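Home | Products | Storage Bins | Support | FAQ | Contact

Bins and Dividers: Frequently Asked Questions

Thursday, January 12, 2023
By Hertta Partanen

Print this page | E-mail this page

What is the difference between the Kollavia and the Vukley?
Both are open-top bins with straight walls. The Kollavia is the tall version and accepts a divider. The Vukley is the low version and does not.

Can I put a bin directly on a wooden tabletop?
Yes. Wipe the underside first. Grit caught under the base will mark a soft finish when the bin is pushed sideways, so lift it to move it.

Does the divider have to go in the middle?
No. Most customers keep a larger section for bulk stock and a smaller one for loose items. Fit the divider before loading. Forcing it down past items already in the bin bends the lower edge, and small parts will then slide underneath.
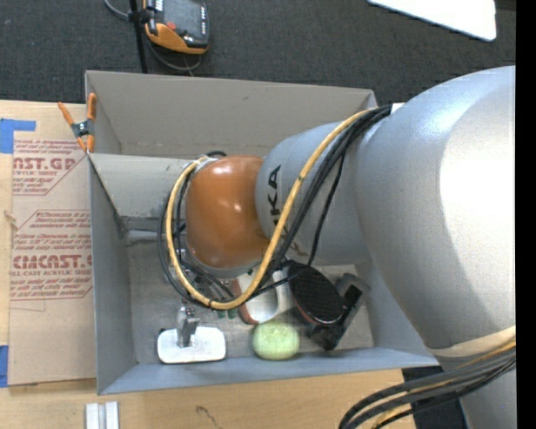 Gray bin with divider, items in the front compartment.

The lower edge of my divider is dark and scuffed. Should I replace it?
Not for appearance alone. Scuffing is surface wear. Replace the divider if it rocks when pressed at the top or if the edge is chipped. The replacement part is no. 757 for all Kollavia bins sold after May.

How do I clean a worn floor?
Use warm water and dish soap with a soft brush. Mottling that remains after two washes is permanent and does no harm. Do not use scouring powder -- it opens the surface and the next stain goes deeper.

How much weight can one bin hold?
The Kollavia is rated for 19 kg, evenly spread. The rating applies to a bin standing on a flat surface. Do not carry it by one wall.

Can I stack open bins?
Only with the Després lid fitted to the lower bin. Without it the upper bin rests on the rims and can drop in.

What about labels?
Put them on the outside of the front wall, near the top. Fletotent paper labels come off in warm water. The film type needs a plastic scraper.

Are single walls or floors sold separately?
No. The body is one part, order no. 850. Dividers and lids are sold singly.

Back to top | Previous | Next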